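Who Gets the Dryer? Waiting and Good Manners in a Shared Laundry Room

Roxana Văduva, Sebastian Filip and Florin Ghiță
Final report, Everyday Economics
May 16, 2024

1. Why we did this

Urcombe Hall has 236 residents and 13 dryers. When we picked our topic we thought this would be a report about math. Most of it ended up being about notes.

The notes are taped to the dryers. They range from polite ("Please remove clothes promptly") to legal ("You have been warned under the house rules"). The house rules say nothing about dryers. We checked, and then we checked the older version, which has a long section on candles.

Our question was simple: when a dryer has finished and its owner is not there, how long do people wait before they take the clothes out? Our instructor, Mr. Cozma, asked us to add a second question, which was whether the official booking system made any difference. He had read the poster for it and was optimistic.

2. What we did

We sat in the laundry room. Florin took mornings and Sebastian took evenings, on the grounds that he was going to be awake anyway. Roxana built the spreadsheet and dealt with the data from the booking system, which is called Grarorine and exports its records in a format that opens as one very long column. The export had 3206 bookings in it, going back to November.

We wrote down when a dryer stopped, when somebody first looked at it in a meaningful way, and when the clothes came out. We did not write down names. We told people what we were doing if they asked. Only two of them did, and one wanted to know if we could fix the change machine.

We also held short interviews. These were supposed to follow a script. Grigore Gavrilă, who lives on the second floor, spoke for the length of a full cotton cycle on the subject of lint, and we have kept his remarks in the appendix because they took so long to type.

3. What we found

People wait longer in the morning than in the evening. In the morning a stopped dryer can sit there full through somebody's whole breakfast. In the evening the waiting gets shorter, and the sighing starts before the drum has stopped turning.

Almost everybody we interviewed said they would never touch another person's laundry. We had watched several of them do it. We don't think they were lying. They seemed to feel that their own case had been an emergency, and it is true that a lot of them were holding wet towels.

There is also a code for how it's done. Clothes go on top of the same dryer, never on the floor and never on a different dryer. Folding is considered strange. One resident told us that she once came back to find her sheets folded properly, corners and all, and that she started using the machines at the far end of the room after that.

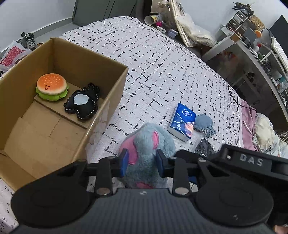
As for Grarorine, the bookings and the actual use of the dryers have very little to do with each other. People book a slot and forget it, or book two and use neither. A booked dryer that is standing empty gets used by whoever walks in, and the person with the booking, if they do turn up, usually just takes the next one. Residents who moved over from Rorkov House told us they had a paper sign-up sheet there. Nobody followed that one either, but they said it was easier to read.

4. Problems with our study

The biggest one is that we were sitting in the room. A person with a clipboard has an effect on people, and at least one resident emptied his dryer early, apologized to Sebastian and left with his jeans still steaming.

We also lost an evening of notes. They were in a pocket, and the pocket went through a wash – we would rather not say whose.

Finally, we defined "looking at it in a meaningful way" too late. Florin counted a glance. Sebastian wanted a glance plus a sigh. We went back and used Florin's version for everything, which makes the evening waits look a little longer than Sebastian thinks they were.

5. What we would suggest

A basket on top of each dryer would settle most of this. People already move the clothes, so they may as well have somewhere decent to put them. We would also take down the notes, or at least the ones addressed to a person who moved out last year.

We gave these suggestions to the hall office. They thanked us and said there was a form – Roxana has filled it in.

Everyday Economics student reports | Contact: course office, Urcombe | © the authors | Back to top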